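The Hat from Kevdale

Karine Arsenault drove up to Kevdale in August to empty her aunt's house. It was a six-hour drive and she did it with one stop, for gas and a sandwich she didn't finish.

The house was at the end of Clollero Road, past the feed store. She had not been inside it in 13 years. The key was where her aunt had always kept it, on a nail behind the downspout, and the door stuck at the bottom the way it used to. She put her shoulder against it and went in.

Clifford Caron came over from next door before she had carried in her bag. He was older than she remembered and had a bad hip now. He stood on the porch and told her that the water was on but the heater wasn't, and that somebody had called about the piano.

"Who called?"

"Didn't leave a name. I told them you'd be here."

"I don't want to sell the piano," Karine said, and was surprised to hear it. She lived in a third-floor apartment. There was no place for a piano.

She started with the kitchen because it was the easiest. Her aunt had owned four plates, four bowls and a great many jars. Karine wrapped the plates in newspaper and put the jars in the recycling. In the drawer by the stove she found rubber bands, a church bulletin and a receipt from the Onivgate ferry for 222 dollars, which seemed like a lot for a ferry. She put the receipt in her pocket. She didn't know why she wanted it.

At noon she called her cousin.

"Did she ever go to Onivgate?" she asked.

"Mélanie would know," said Kendra. "They used to go places. Did you find the hat?"

"What hat?"

"The sun hat. The one in all the pictures. Mom says if you find it, she wants it."

Karine said she would look. She remembered the hat, or she remembered the pictures of it. Her aunt at the lake, squinting. Her aunt on a folding chair beside somebody's camper. It had been yellow once and then no color at all.

She looked in the hall closet, where there were coats, and in the bedroom, where there were boxes of shoes. She looked in the trunk of the car that no longer ran. By four o'clock she had filled roughly 50 bags and the hat wasn't in any of them, unless it was, and she had packed it without noticing. She sat down on the back step and thought about opening them all again. Then she opened them all again.

It was nearly dark when Clifford came back with soup. He set the pot on the stove and looked at the bags, which were standing open all over the living room.

"I thought you were finished with those," he said.

"I'm looking for her hat."

"Which one?"

"The sun hat."

He got two of the bowls out of the newspaper and rinsed them. "She gave that away," he said. "Years ago. There was a woman on the ferry with a baby and no shade, and she took it off and gave it to her. Mélanie was furious. She'd bought it for her."

"Mélanie Sandhu?"

"They didn't speak the whole way back. Then they did."

Karine ate her soup. It was too salty and she had a second bowl. Afterward she took the receipt out and flattened it on the table, and they both read it. Two passengers, one vehicle, one cabin. Clifford said that a cabin would have added 100 dollars at least, and that he had never in his life paid for a cabin on a boat.

She slept on the couch with the windows open. In the morning she called Kendra and told her about the woman and the baby.

There was a long quiet on the line – long enough that Karine checked the phone.

"So who gets the piano?" Kendra said.
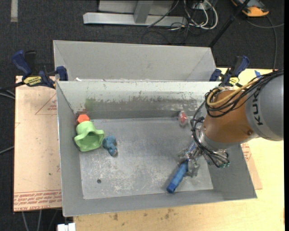 Cletus Kapoor: I read this one twice. The first time I was sure the hat would be inside the piano, and I was a little annoyed when it wasn't. The second time I noticed that she never calls Mélanie, although everyone keeps telling her that Mélanie would know. Was that on purpose? I wanted her to call. My grandmother had a friend like that, and we didn't find out how much they had traveled together until both of them were gone. Also, is this the same Clifford as in "Chowdary Street"? He had a bad hip in that one too.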